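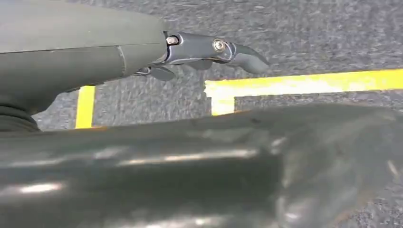

From the Second Floor: Living With the New Arm

Plenty of you have stopped me in the break room to ask how things are going upstairs, and I keep giving you the short answer, which is "fine, come and see." So here is the long answer, for those who can't get away from your desks or who work the other end of the week.

For anyone who has joined Akcombe since August, a little background. The returns room on the second floor handles everything that customers send back to us, mostly small parts and fittings in bags and cartons. For years the job was done by people bending down, picking up a carton, carrying it to a bench, opening it, deciding what it was, and carrying it off again. On a heavy day that could mean 200 cartons between the four of us, and you felt every one of them by the drive home. In August we got the arm. The project is called Skestine on the paperwork, but upstairs it has only ever been "the arm," and I expect it will stay that way.

What it does is pretty modest. It reaches down to a marked spot on the floor, takes hold of a bag or a small carton, and brings it up to bench height. That's the whole of it. A person still opens the thing, reads the slip, and decides whether it goes back into stock, over to repair, or into the scrap bin. I know some folks pictured a row of machines and the lights turned off, and I'd be lying if I said I hadn't pictured it too, lying awake the night before the first meeting. We were told then that all four jobs were staying, and all four of us are still here, a bit less sore.

The yellow tape on the carpet has turned into the part of the job I care about most (you may laugh). The tape marks out the zones where things get set down, and if a carton is put half over the line the arm may come down beside it and close on nothing, and then somebody has to stop it and start that pick over. In the first weeks we were all guilty of this. You come in with your arms full, you're chatting, you drop the carton more or less where there's room. Now we set things down square and step back, and I have caught myself doing the same with the groceries at home.

The tape does take a beating. Cartons scuff it and it tears at the ends, so please, if you're up there and you see a ragged bit, don't pull on it! Tell one of us and we'll lay a fresh strip. There's a spare roll in the drawer under the label printer. We did ask whether something tougher could go down for good, and the answer was to wait until we're sure we like the layout, and that's fair enough -- we have moved those lines 2 times already and I wouldn't swear we're finished.

Some things have gotten harder, and I said I'd be fair about it. The arm is slow with soft bags, especially the thin ones that lie flat, and there are mornings when I could have picked up the lot by hand while it was making up its mind. It keeps its own pace, too, and so the old habit of working like mad until ten and then having a long coffee doesn't really suit anymore. I miss that coffee. We also have to do a check at the start of each shift, looking over the fingers and the joint covers for wear and wiping off any dust, and writing it down in the log. It's a short job, but it comes at the very moment you'd like to be taking your coat off.

On the good side, the talk in the room has changed. When you aren't hauling, you have time to look properly at what has come back. We noticed last month that a whole run of Collix hinges was being returned with the same bent pin, and we got word to purchasing that same afternoon. In the old days those would have gone into the scrap bin one at a time, on different days, under different hands. Purchasing has asked us to keep a running list, so now we have a clipboard for that as well -- it hangs by the door and anybody may write on it.

The Mabula site has asked to come over and look before they decide about their own returns room. They'll get the same tour you would, warts and all, with plenty of time to ask us about it without a manager standing by. I think that matters more than the demonstration.

If you'd like to come up yourself, the half hour after lunch is best. Stay on the outside of the yellow lines while the arm is running, put your coffee on the shelf and keep it off the carpet, and ask us anything you like. The next round of training for cover staff has 2 places left, and the sign-up sheet is on the board outside the break room.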